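Semester project update, since a few people asked. Our robotics elective at Zeltness is down to the final unit and my team has the block sorting task. Going to put the whole thing in one thread so I can find it later.

Team is 3 people: me, my lab partner from last term, and Domingo Quiroga, who switched in from the controls section. We're called Trirus. It was the name of an old group folder and we never changed it.

The task: a simulated arm has to pick colored blocks off a table and put them where the instructor's script says. No hardware this term, everything runs in sim. You get graded on placement, on time, and on a written report.

First two weeks were all setup. The sim would run on Domingo's laptop and crash on mine at load. Turned out I had an old physics library sitting in my path from another class. Deleted it, fixed. I don't want to talk about how long that took.

Then the controller. We started with hand-written waypoints: hover, open, go down, close, lift. Works fine if the block is square to the arm. If the block is turned even a little, one finger lands on top of it and the whole thing shoves sideways.

So we moved to learning from demos. You drive the arm yourself with a game controller, record it, and train on the recordings. We have 2,792 demos now. Most of them are Domingo's because he is a lot faster at it than I am.

If you're doing this in the fall section, name your files properly from day one. We had a folder called "good" and a folder called "good2" and one of them was full of failed grasps. Trained on it overnight. The arm learned to miss very consistently.

Things that helped so far:
– throwing out demos where the driver paused for a long time
– slowing down the last bit of the descent
– randomizing the block angle on every reset
– keeping a plain text log of what changed between runs

Things that did not help: a bigger network, a longer training run, and me changing the reward at 1 in the morning.

We also tried a low camera view near the tabletop as a second input. I wanted it for judging finger height. It does help with that, but blocks hide behind each other and behind the fingers, so you can't use it alone. The overhead view stays as the main one.

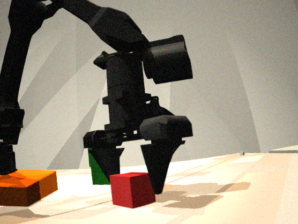

Low view with the red cube near the gripper. Green is mostly hidden behind the left finger.

Shadows were the other headache. The instructor's version of the sim has softer lighting than ours and the first model we handed in for the practice check fell apart on it. We now vary the light direction during training. Slower, but the grasps hold up better.

Practice check results: Heiskanen first, Vorcombe second, us third. Both of those teams had the descent speed sorted before we did. 11 teams in the section, so I'll take it.

Left to do: fix the release. The arm opens a bit too high and the block bounces. Domingo thinks it's a timing problem in how we record the button press. I think it's the height target. We're testing his idea first – it's the shorter change.

Report is capped at 10 pages and I've written the intro and half of the methods. Final run is in August. Will add to this thread when the release is sorted.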